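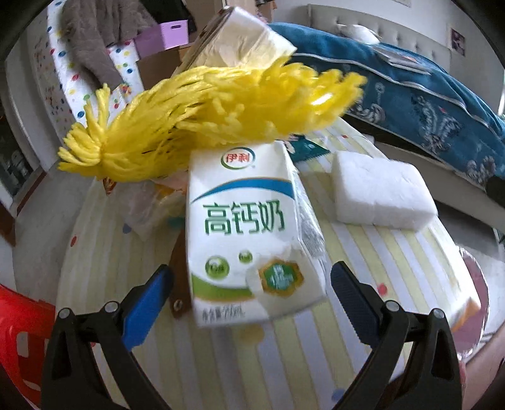

Some news for those of you who rent with us at Detberg, and for anyone who's been eyeing the place from across the lake! We finally have a second cabin. The papers were signed in December, I got the keys on the 2nd try (the first set opened somebody's boat shed), and bookings open 3 Jan 2020 at nine in the morning.

It's the old Kovács cabin, the green one up the hill from ours, with the long porch. If you've stayed with us you've walked past it on the way to the dock. It has 2 bedrooms, one bath, and a sleeper sofa that I've spent a night on myself and would spend another. The kitchen is small but there's a full-size oven, which our first cabin still doesn't have, and yes, I know, you've all told me.

The rate is 143 dollars a night until the end of spring. After that it goes up a little, and I haven't settled on how much yet. Cleaning is included in that price. I hate those fees that pop up on the last screen when I book a trip for my own family, so we don't do them. Two-night minimum, dogs are fine, and please keep them off the neighbor's chickens.

Tshepo Kekana is doing the work on the place and he's moving fast. The new water heater is in, the porch steps are rebuilt, and he's sanding the bedroom floors as I write this (I can hear it from here). The one thing running behind is the fire pit. The stone is coming from Hultano and the truck can't get up the hill until the road is plowed properly, so if you're coming early in the season, plan on using the pit down at our place. It's a short walk, but bring a flashlight!

We're also switching both cabins over to Sovitz for bookings. The old calendar let two families reserve the same weekend last summer and I never want to make that phone call again. If you already have a stay on the books with us, your dates carry over and you don't need to do a thing. Deposits too.

Returning guests can write to me before the calendar opens and I'll pencil you in. The Fourth of July week is already spoken for in the first cabin, but the hill cabin is wide open all summer.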